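Clearing a false "gripper closed" fault in the Clurnum simulator

Applies to: Clurnum simulator, kitchen cell, parallel two-finger gripper
Author: Matěj Lukáč
Last revised: Saturday, March 10, 2018

The fault appears in the log as code 103, "gripper closed, width below limit". The arm stops above the work surface and the planner refuses any further move. In most cases the fingers are open and the stored width value is wrong. The same code is also raised when the fingers really are shut, so check before clearing anything. A cleared fault with a wrong width will let the planner drive a finger into the tray rim.

The procedure was written for the Pastedham test set. It works on the Ondrejka set too, apart from the file path in step 4.

What you need

A paused session with the fault still showing. Do not restart the simulator first. A restart resets the joint values and the cause can no longer be read.

Step 1. Hold the arm

Press Pause, then set the controller to Hold. Pausing alone stops the clock but leaves the last command in the queue, and the arm will carry it out as soon as the clock runs again.

Step 2. Look at the fingers

Switch to the wrist view and turn the text overlay off. The overlay draws its finger symbol from the stored width, so it repeats the error. Judge by the rendered fingers only.

In the wrist view for this fault, the two fingers stand apart with a clear gap between them. One is over the mustard surface and the other is over the green one, with the corner of the orange trim just beyond the gap. If your fingers are touching, stop and use the jammed gripper page.
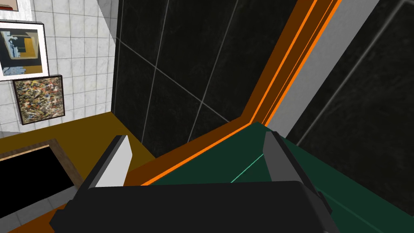 Step 3. Compare the two width values

Open the joint panel and read "width, measured" and "width, stored". With this fault the measured value is normal and the stored value is zero or negative. If both are zero, the joint itself has failed to load. Reload the gripper model and go back to step 1.

Step 4. Correct the stored value

Open gripper.cfg in the test set folder (on Ondrejka, the cell subfolder). Find width_offset. It should read 13. The faulty copies read 80, a value left over from the old Edura gripper. Change it, save, and choose Reload settings.

Step 5. Raise the arm and clear

With the controller still in Hold, jog the wrist straight up until it is above the tray rim. Do not jog sideways at this height. Clear fault 103, release Hold, and then press Run.

Step 6. Test

Open and close the gripper five times with nothing between the fingers. The stored and measured widths should agree each time. Then run the short soak test of 2,000 cycles at low speed. If 103 comes back, save the log before closing the session and attach it to the fault report along with your copy of gripper.cfg.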